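3.2 What people keep their dishes in

I'll admit I went into this part of the study thinking bowls would be boring. They weren't! When Birthe Þorgeirsson and I started visiting the households in Lavville, we had a tidy little form with a box for "cupboard", a box for "shelf" and a box for "other", and by the end of the first morning nearly everything was going under "other". People keep their bowls in bins, in drawers, in the oven (two homes), and in one case in a suitcase under the stairs.

So we threw the form away and just asked people to talk us through it. Each of the 24 households told us where a bowl lives when it's clean, where it waits when it's dirty, and what it gets carried in if it has to travel from one to the other. That last question was Bart Vermeulen's idea, and I was a bit rude about it at the time — sorry, Bart — but it gave us the best material in the whole paper.

The thing that kept coming up was the plastic bin. Some people had one by the sink as a halfway house, some used a pair, and a few had given up on cupboards altogether and lived out of bins all year round. We ended up sorting bins by two things people seemed to care about, which were how high the sides are and whether you can see through them. Low sides mean you can grab a bowl without really looking. Clear sides mean you know what's in there before you reach, and several people told us they'd stopped buying the coloured sort for just that reason. Others wouldn't have a clear one in the house as it "always looks like a mess", and fair enough. 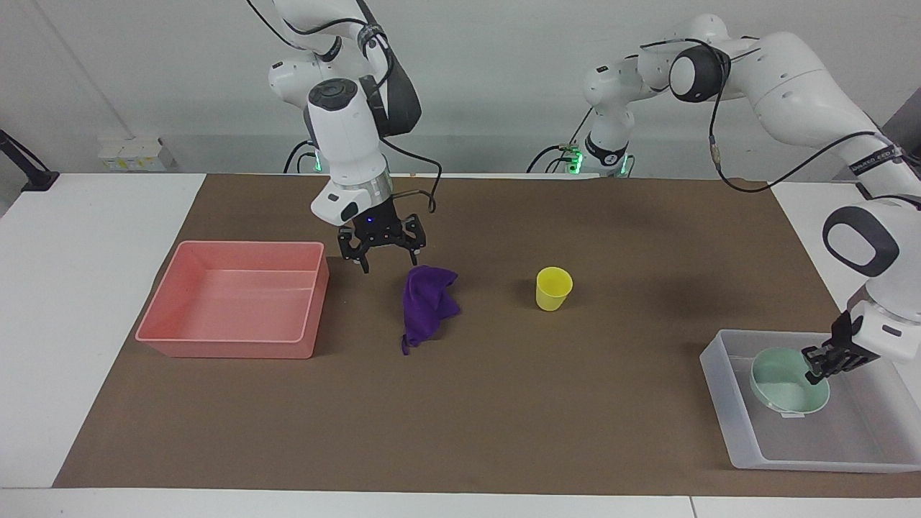 Figure 4. A pink bin with low straight sides, and a clear bin with a bowl held by the rim.

The rim matters more than I'd have guessed. Nearly everyone we spoke to lifts a bowl by its rim, and they'd all got opinions about which rims are nice to hold and which ones slip. Hamish Trevaskis, who did the November visits with me, thinks this is why people stack bowls loosely in a bin even when they'd nest them properly on a shelf. I'm less sure. My own hunch is that a bin feels temporary, so people don't bother, and then the bowls stay there for months anyway. We come back to that disagreement in section 5, along with the households that share one bin between bowls and lids.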